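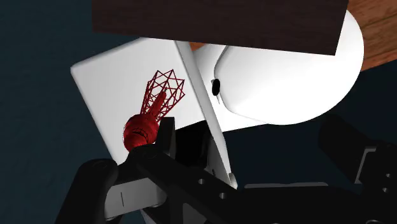
Hao reckons the wide pads are the wrong choice for anything with an open lattice and that we should go straight to the narrow ones. Fair point, but I want numbers for both before dropping either.

February 23, 2021

Grippers in sim, pads A (wide) against pads B (narrow). Same arm model, same controller gains, two camera views. Target is the red lighthouse tower, with the bathroom layout as clutter. Start pose seed 2804.

- Pads A: 30 tries, 11 lifts
- Pads B: not run yet
- physics step left alone for both

Most misses with A came from the approach angle. From the side, one finger meets the bulb end before the other is near it, and the tower rolls. From overhead it's better, though the struts are thin and the contact solver doesn't like them – forces up to 162 N in the log, which can't be right.

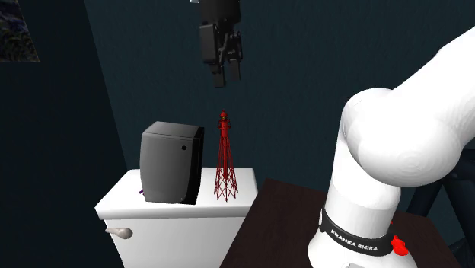 Top-down approach also needs the wrist kept clear of the speaker. I've put a waypoint above the tower and slowed the last stretch. Still some jitter when the fingers start closing.

Tried swapping the lattice collision mesh for a plain cone. Jitter gone, but then the fingers stop short of the struts, so no use for comparing pads. Put it back.

To do:

- run B with the same seed
- ask Biswood for their finger mesh, ours is from April
- check contact damping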